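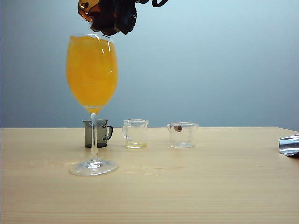 Section 4: Mixing and Serving Drinks with Your Tambunan Measuring Cups

Welcome to the fun part! By now your cups are unpacked, rinsed and ready to go, so clear yourself a stretch of table and pick out the glass you like best. A big stemmed wine glass suits juice drinks very nicely, and it gives you plenty of room to see the color.

Before you pour

1. Set your serving glass on a flat, level surface with the whole foot resting on the table. Keep it a little apart from the measuring cups, so you aren't reaching over a tall glass every time you want a small cup.

2. Stand the small cups side by side with their handles where your fingers can find them. If you like to work from left to right, as many of us do, start with the one you'll need first.

3. Choose a cup for each ingredient and stick with it until you're done. A smoky gray cup is handy for dark syrups, but for anything pale you will be much happier with a clear one, where even a shallow layer at the bottom is easy to spot.

Note: Look inside every cup before you use it. A bean, a nut or a stray crumb can sit against the wall of a clear cup and go unnoticed until it lands in somebody's drink.

Measuring and pouring

4. Put the cup down on the table, bend so that your eyes are level with the printed lines, and add your ingredient slowly. Our test recipe, the Wotum Cooler, takes 80 ml of lemon syrup, and the rest is orange juice, as much as your glass will comfortably hold.

5. Lift the cup by its handle and tip it gently toward the spout. Go slowly at first. Once the stream is steady you can relax a bit and let it run.

6. Stir with a long spoon, taste, and add a splash more of whatever you think it needs (Shirin Heydari in our test kitchen always adds more lemon, and we have given up arguing with her).

Caution: A stemmed glass filled nearly to the rim is top-heavy and spills at the smallest bump. Hold it low on the bowl with one hand and steady the foot with the other, or leave it where it is and sip the first mouthful at the table. 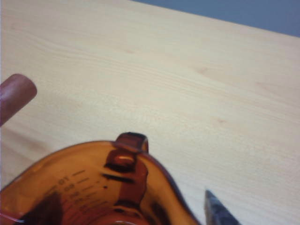
Working with the amber cup

7. Turn the amber cup so the spout faces the glass and the handle faces away from it. Looking straight down on the rim before you lift is a quick way to check.

8. Remember that colored cups change the look of what's inside them. If you are matching a shade of juice, pour a little into a clear cup first.

9. Wipe the table as soon as you finish, following the grain on a wooden top, and dry it with a soft cloth.

To order a replacement cup, please quote part number 1199.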